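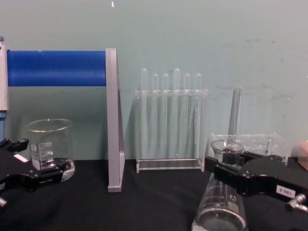
Photo: Nuria Bustamante

To: Clisden school labs list
From: Ebuka Bako
Date: 11 May 2025
Subject: Re: Re: tubes up or tubes down

Nuria wrote:

> Photo attached of the bench at Brollville. We stand the test tubes
> in the clear rack with the closed ends up so they drain, and they
> stay that way until someone wants them. A colleague from Donton
> came through in January and told me this was barbaric and that
> tubes belong mouth up, like cups. Who is right? Also, does anyone
> have a spare rack? Acrylic preferred, I like to see what I'm doing.

Nuria,

You are, and I say so as a man who stored his mouth up for 12 years and grew a very fine crop of dust in them. Our old cupboard at Morgan had a grey colour scheme all its own.

Two quibbles, as this list would be disappointed without them. Mouth down only works if there's a gap under the lip. If the rims sit flat on the base the last of the rinse water has nowhere to go, and you get a ring that the Year 9s will swear is a precipitate. Fold a paper towel under there and change it more often than I do. And I'd move that beaker along the bench before anybody reaches past it for a tube. There's a bit of liquid in the bottom of it and I have met Year 9s.

I do like the blue roll on its stand. Ours lives on the floor, where it has been unrolled by foot more than once.

On racks: I've 2 spare, both acrylic, one with a crack in the top bar that has been about to get worse for as long as I've had it. Yours for the postage. The wooden ones you can't have, they're holding up a shelf.

Cheers,
Ebuka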